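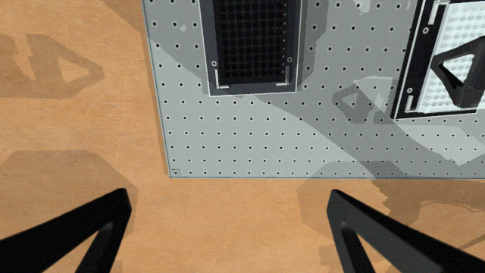 **Druvham bench sim, two-arm lab pack – 3.5 stars**

I bought this to collect demos for a policy that moves well plates, and I now have 422 of them and a sore wrist. The plates look right, and the little corner clips are a nice touch. Shadows are very good – possibly too good, as my first model seemed to have opinions about them. Export choked at episode 193 and the manual just says "retry." Teleop lag is fine on one arm, sulky on two. Still cheaper than breaking real plates. Get the October build.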